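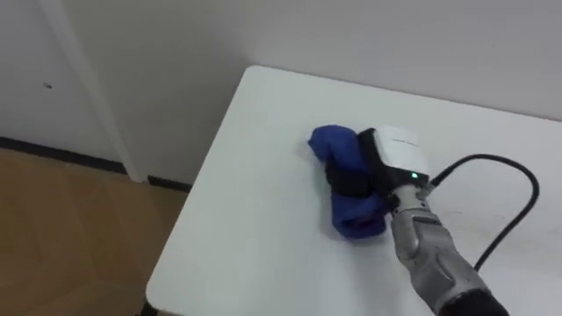

Budget for the Table, Too

By Baoshan Xiong

25 Jul 2018

Every March I sit in on equipment requests, and every March at least one of them is for a robot arm. The request usually has one line in it. The line gives the price of the arm, with shipping if the person who wrote it was careful. I have been reading these requests for long enough that I think the one-line version should be sent back without discussion, even when the arm is a good one and the price is fair.

My argument is simple. An arm is a part. What people want to buy is a job getting done, and the job needs a good many other parts, most of which are cheap and some of which are not. When those parts are left out of the budget, they get bought anyway, late, out of money that was meant for something else.

Take handling cloth, which is the work I know best. Our shop, Skemanton, cleans and folds small textiles for other businesses: wipes, towels, liners, covers. Cloth is a hard thing for a machine to pick up. It has no fixed shape. It bunches when you press on it, it bulges out to either side of whatever is holding it, and two pieces from the same bundle won't lie the same way twice. A person deals with this without thinking. A machine deals with it only if somebody has spent time on the fingers, the surface under the cloth, the light, and the program.

None of those four was in our first request. We asked for the arm.

The fingers came first. The ones that shipped with the arm were meant for boxes. They closed well on anything with two flat sides, and they slid off a towel. We ordered a second gripper from Laizer and waited for it. Then we found it needed a different mounting plate, so we waited for that as well. The whole time the arm stood there fully paid for. If I were writing that request again, I would choose the gripper before the arm. The gripper is the part that touches the work. The arm only has to carry it.

The surface was the next thing. People laugh when I say a table should be a line in a robot budget, but a table that moves under load will cost you weeks. Ours was a folding table from the break room. Every time the arm pushed down, the top gave a little, and the height we had set in the program was wrong by that much. We replaced it with a heavy one with a smooth, pale top. Plain tops are easier to wipe, and a colored cloth is easy for a camera to find on one. It also needs a place to stand, with a clear space on each side, and in a rented building the floor area is money too.

Cables belong in the budget and almost never appear there. Grippers with any electronics in them have a cord running off somewhere, and that cord has to be long enough to follow the arm through its full reach without being so long that it drags through the work. Cords flex, and then they wear out at the connector. We keep two spares for each one now. They are not expensive. Waiting for one is expensive.

The largest cost we missed was time. We had assumed the supplier would come, set the thing up, and leave us with a working station. What the supplier did was bolt it down and show us how to make it wave. That was all we had paid for, and I don't blame them. The rest took one of our better people most of a season. Her regular work went to somebody else on overtime, and none of that overtime was ever charged to the robot. On paper the project came in close to its budget. I don't believe the paper.

I would ask anybody planning a purchase like this to write down a person's name and the share of the week that person will give up. If you can't write a name, you aren't ready to buy. A consultant can fill the gap for a while, and some are very good, but when the consultant goes home the knowledge goes too.

There is a second argument I hear, mostly from owners, that prices fall every year and so it is always better to wait. I think this is half right. Arms do get cheaper. The setup hours don't, and in our line of work those hours cost more than the hardware. A shop that waits five years will get a better arm for less money and will then begin learning about mounting plates and cords, with the same hours ahead of it. If the job is steady and you can spare the person, waiting doesn't save much.

The opposite mistake is to buy big at the start. A vendor called Prornari quoted us for 6 stations at once, with a discount that made each one look like a bargain. I was in favor of it at the time. We were talked out of it by our own bank, for reasons that had nothing to do with robots, and I am grateful. We would have had six folding tables and six sets of the wrong fingers. Buy one. Run it on one product. Keep a log of every stop, including the dull ones, and let the log tell you what the second station needs.

Our log for the first station has 1404 entries. I read all of them before writing this year's request. Very few concern the arm itself. Most are about cloth that was not picked up, or was picked up in a double layer, and a surprising share are about things near the arm: a light turned off, a bin left full, a cord caught on a corner. Every one of those is something you can plan for, and most can be fixed for less than 100 dollars if you know about them in advance.

So the form I now ask people to fill out has more lines than it used to. It asks for the gripper, with one spare set of fingers. It asks for the table and the floor space. It asks for cords, lights, and guards if guards are needed. It asks for the name and the hours. It asks what the work will look like on the day the machine is down, who will do it by hand, and whether that person will still be employed here and still remember how. The arm is near the bottom of the page. I put it there on purpose, so that people would get to it with most of the thinking done.

Some people have complained that the form makes small projects look costly. They were that costly before, and we paid for them out of repairs and overtime. I would like to see the number before we sign. In two cases this spring the person filling it out withdrew the request, and in one of those a better cart and a lower shelf did what was wanted. The third request, for a station in the Jellovum building, went through at nearly double the first figure. It was approved in one meeting, and the gripper has already been ordered.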